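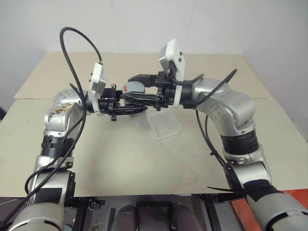

How to keep a pale work table pale

Somebody chose beige. It may have been you, in a showroom, on a good day, or it may have come with the room. Either way you now own a surface that records every pen, mug and boot heel it meets, and you'd like it to look less like a diary.

I look after the tables at the Mfaume workshop, and most of what follows I learned by doing it wrong first. It covers pale tabletops in general. Before you start, find out what yours is made of. If it's sealed or factory finished, all of the steps apply. If it's bare or oiled wood, do the dry steps and the mild soap, then go read a page about wood.

What you need

Two soft cloths, one of them white
A soft brush, an old paintbrush is fine
Dish soap
Rubbing alcohol
Baking soda
A plastic scraper (an expired gift card works and finally earns its keep)
A pencil eraser, the white kind

You do not need the $16 bottle of surface reviver. We bought one from Jukance. It smelled of oranges and moved the dirt to the left.

Step 1. Dry first

Brush the top before any water goes near it. Grit and a wet cloth together make sandpaper, and you'll find out where the grit was when the light comes in sideways at four in the afternoon. Brush toward yourself and catch what falls. If things are fixed to the table or too heavy to move, brush around their feet, twice, and get the clamps too.

Step 2. Wash

A small squirt of soap in a bowl of warm water. Wring the cloth until it's damp and no more. Work from the back edge to the front in overlapping strips, then go over it again with plain water. Soap film is the main reason a pale top goes gray: it dries sticky and the next week's dust moves in and sends for its relatives.

Keep water away from seams, screw holes and anything with a plug. Dry with the second cloth.

Step 3. Look at it from the side

Crouch so your eyes are level with the top and look toward a window. It's an unflattering angle for the table and for you. Stick a bit of masking tape next to each mark that survived the wash, so you can find it again when you stand up. Take the tape off the same day. Leave it until July and see step 4.

Step 4. Go after the marks

Test everything somewhere dull, near the back corner, and wait ten minutes.

Tape residue. Warm it with a hair dryer on low, push it off with the plastic scraper, then wipe with alcohol. Black tape leaves the worst of it. Do a few inches at a time.

Ballpoint and marker. Alcohol on the white cloth, dabbing. Turn to a clean patch of cloth every time it picks up color or you'll be painting with it.

Black rubber scuffs. The eraser. Small strokes, brush off the crumbs, repeat. This is dull and it works better than anything that comes in a spray.

Mug rings. Baking soda mixed with water to a paste, left for five minutes, wiped off with no pressure to speak of. Rinse well.

Dried glue. If it's a raised blob, the scraper held almost flat. If it has soaked in, that's the table's color now.

Scratches. You can't clean a scratch, though you can clean the dirt out of it, and that takes care of half the look. Please don't sand. Erasto Athumani, who had the job before me, went at a scuff with 110 grit and then tried to talk it back with 2,000. There is a shiny oval on table two that visitors take for a design feature.

Step 5. Stop it coming back

Felt or rubber pads under anything metal that stays put. Check that rubber ones aren't staining; dark rubber on a light top can leave a yellow shadow that no cleaner will shift. Pale pads are safer.

A scrap of cardboard under anything you glue, cut or label. Keep the pieces within arm's reach. Across the room is too far and everyone knows it.

Pens in a cup, caps on. I've put up a sign. The sign has ink on it.

How often

Brush daily if the table works for a living, wash weekly, and save step 4 for when you can no longer pretend. Small parts and bits of hardware go in a tray before the wash, and count the ones you care about. Gray things on beige are hard to spot, and a wet cloth will carry a washer to the floor without a sound.

If the surface feels rough after drying, you left soap behind. Plain water, second cloth, go again.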